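If your glasses have started coming out of the dishwasher with a cloudy film, or you've found a bit of Tuesday's oatmeal welded to a clean spoon, the machine probably isn't worn out. It probably wants a good cleaning. I put mine off for years (I figured anything that washes itself every night must be clean, ha!) and I'd love to save you the same mistake.

# How to Deep Clean a Dishwasher and Keep It Smelling Nice

I do this every April and again in the fall, and it fits nicely into a slow morning with the radio on.
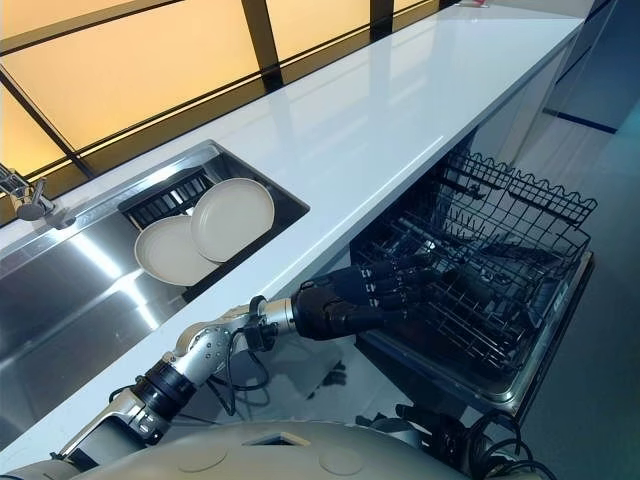
*4 minute read*

## What you'll need

- White vinegar, the plain cheap kind
- Baking soda
- Dish soap
- An old toothbrush and a couple of wooden toothpicks
- Two rags you don't mind ruining

You can buy dishwasher cleaner in a bottle, and I've used it, and it's fine. Vinegar has done just as well for me, and there's always a jug of it under my sink anyway.

## Step 1: Empty it and take out the bottom rack

Put everything away first, silverware basket too. Then roll the bottom rack all the way out and lift it off. Mine comes free with a little upward tug at the front. If yours fights you, look in the manual before you pull harder, and I say that as someone who once bent a wheel clip on our old Skomo and spent a whole evening with pliers getting it back on.

Set the rack on a towel and look over the tines. If the coating has chipped and you see rust, you can get a little bottle of rack repair paint at most hardware stores. Let it dry as long as the label says, which is usually overnight, so save that job for a day when you're caught up on dishes.

## Step 2: Clean the filter

Make sure the machine is off and has had time to cool. In most newer dishwashers the filter is a cylinder in the floor of the tub, and it twists out to the left. Older ones may not have a removable filter at all, so don't go prying if nothing turns.

Rinse it under warm water, then work a drop of dish soap through the mesh with the toothbrush. Go gently, the mesh tears easier than you'd think. While it soaks, feel around in the well with a rag over your fingers. I've found olive pits, a bread tie, and once a good-sized piece of a Preltholm juice glass, so please do use the rag.
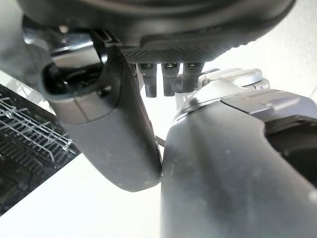

Next come the spray arms. Hold each one up to a window and check that you can see light through the little holes. Hard water plugs them up, and a toothpick will usually clear them. If the scale is stubborn, soak the arm in warm vinegar for half an hour and try again. Snap everything back in and give each arm a spin by hand to be sure it turns freely.

## Step 3: Wipe the door edges

The wash water never really reaches the bottom lip of the door, and that's where most of the smell lives. Wipe it with a soapy rag, then run the toothbrush along the rubber gasket, down in the folds.

## Step 4: Run it with vinegar, then baking soda

Put the rack back. Set a cup of vinegar upright on the top rack, with nothing else inside, and run the hottest cycle you have. When it's finished, sprinkle a handful of baking soda over the floor of the tub and run a short hot cycle. Don't put them in together, or they'll just fizz each other out. And never mix vinegar with bleach, please.

## Keeping it that way

Rinse the filter every couple of weeks, scrape your plates, and leave the door open a crack after you unload.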